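## 4. Dobrar roupa preta sobre a cama

Esta secção do manual da casa de Plurkstead parte do princípio de que a roupa já saiu do estendal e que alguém a despejou no quarto com a intenção de tratar dela mais tarde. Mais tarde é agora.

### 4.1 Preparar a superfície

1. Abra a cortina ou a persiana. Preto sobre preto exige luz do dia. Com a lâmpada de mesa da Zesa, umas calças e uma saia comprida são a mesma peça.
2. Puxe a manta de retalhos para um dos lados. Não a dobre já, ou acabará com duas tarefas a meio.
3. Deixe a esteira às riscas estendida sobre a cama. Serve de bancada e as riscas servem de régua, desde que a esteira esteja direita.
4. Passe a mão pela esteira antes de pousar malhas finas. As farpas não avisam.

> **Nota:** A esteira enrola sozinha quando esteve muito tempo guardada. Enrole-a ao contrário, conte até 300 e volte a estendê-la. Josée Wong, que redigiu a primeira versão deste manual, recomendava 600. Pode ser que tivesse mais paciência ou uma esteira pior.

### 4.2 Separar as peças

5. Ponha tudo o que é preto em cima da esteira e tudo o que tem bonecos, bolas ou xadrez fora do caminho. Os estampados dobram-se depois e perdoam mais.
6. Pegue em cada peça preta pelo ponto mais alto e deixe-a cair. Se tem duas pernas, são calças. Se tem mangas, pouse-a noutro monte.
7. Vire do direito o que estiver do avesso. As costuras costumam denunciá-lo; na dúvida, procure a etiqueta.

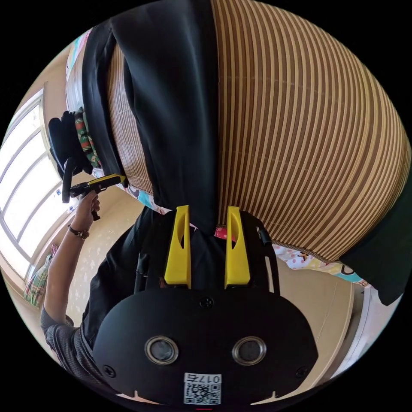

8. Sacuda as peças longe da janela aberta. O regulamento do prédio dedica 2 páginas ao assunto e a vizinha de baixo sabe-as de cor.
9. Retire o cotão com o rolo Isier, sempre no mesmo sentido. Nos dois sentidos, o rolo devolve o que tirou.

> **Cuidado:** Não arraste tecidos pesados sobre a borda da esteira. As tiras soltam-se pela ponta, e a cola Sandhu que está na gaveta só as segura até à visita seguinte.

### 4.3 Dobrar calças compridas

10. Estenda as calças ao comprido na cama, com a cintura para a cabeceira. Se não couberem, deixe as bainhas de fora – nunca a cintura, que pesa mais e leva o resto para o chão.
11. Alise do centro para fora com a palma da mão.
12. Sobreponha uma perna à outra e acerte as costuras interiores.
13. Dobre a bainha até ao joelho e depois o joelho até à cintura. O resultado deve parecer um retângulo. Se parecer outra coisa, recue ao passo 11.
14. Empilhe no máximo 7 peças. A oitava funciona como alavanca.

> **Nota:** Kirsten Kennedy prefere enrolar as calças em vez de as dobrar. O método é aceite nesta casa, desde que os rolos não partilhem prateleira com os retângulos. Já se tentou.
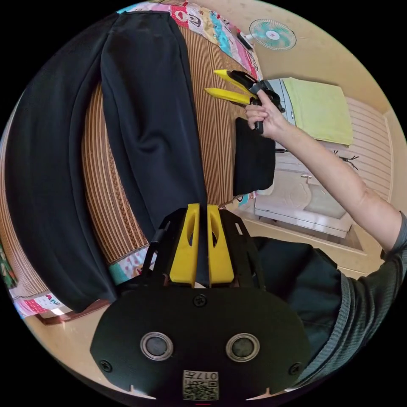

### 4.4 Resolução de problemas

**O monte não diminui.** Verifique se alguém está a acrescentar roupa pelo outro lado da cama. É a causa mais frequente.

**A peça ficou com vincos.** Abra-a, alise-a e espere um pouco antes de repetir a dobra. O ferro está na secção 6, com as restantes más notícias.

**Sobrou um pano que não é de ninguém.** Pano de cozinha, forro ou echarpe, o destino é o mesmo: dobre-o em quatro e ponha-o em cima da cómoda. Ao fim de uma semana passa a pano do pó.

**A manta de retalhos escorregou para o chão.** Sacuda-a e volte a pô-la na cama, com os retalhos para cima. O avesso é mais discreto, mas apanha todo o pelo do tapete.

Terminada a dobra, levante a esteira só depois de retirar todas as pilhas. Quem tentar fazer as duas coisas ao mesmo tempo deve regressar ao ponto 4.2.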